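Monwood's food date labels get a new look, but will less food get thrown out?

Grocery chain Monwood says it will drop "sell by" dates from 539 of its store-brand products starting in February and replace them with a single line reading "best if used by." The company says the change will cut down on food that gets tossed at home while it is still fine to eat.

That is a big promise to hang on four words.

The plan rests on a survey the chain paid for, carried out by the research firm Pramudum. It asked 1172 shoppers whether they had thrown out food in the past month because of the date on the package. A large share said yes. The survey did not ask what the food was, how old it was, or whether it had been sitting open in the fridge for a week. It also took people's word for it, and people are not very good at remembering what they put in the trash.

Shanti Bisht, who has taught home budgeting and cooking classes for 16 years, is not impressed. "People in my classes don't throw out yogurt because of the wording," she said on Tuesday. "They throw it out because they bought six and ate two. Put any label you like on it."

She has a point, and the chain's own shelves make it for her. Monwood still runs multi-buy deals on bread, salad bags and soft fruit, the very things that go bad fastest. Asked whether those deals would end, a company spokesperson said they "remain popular with families" and moved on to the new label design.

Berries are a good test. Most are sold loose or in clear tubs with no date that means much, so a new label will do nothing for them. Shoppers look, sniff and decide. Bread is not much different – most of us go by mold and stiffness, and plenty of us have ignored a date when the slice looked fine.

There is also the matter of who gains. A longer date is handy for a store that would like to keep stock on the shelf a few more days. Monwood says no dates will be pushed back as part of the change, but it has not said who will check. Its supplier Enriquez, which packs most of the chain's chilled items, referred questions back to Monwood.

An earlier trial in 80 stores is said to have gone well. The chain has shared no before-and-after figures from it, only a statement that customers "responded warmly." Warm feelings are easy to come by. Bin weights would have been more use, and a spokesperson could not say whether any had been taken.

None of this makes the new wording a bad idea. One date is easier to read than two. But shoppers hoping for a smaller grocery bill may do better with a short list and a look in the fridge before leaving the house.

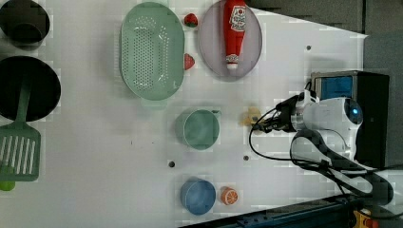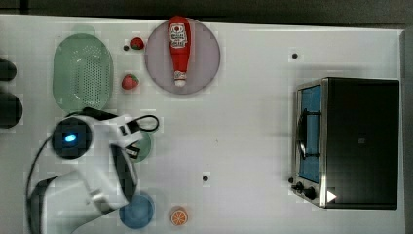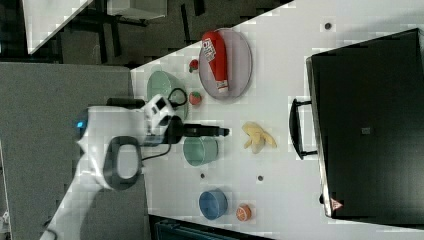

Jikwood Consumer News Desk

Monwood says shoppers with questions about the new labels can ask at the service counter in any store. Older packages with "sell by" dates will stay on sale until they run out.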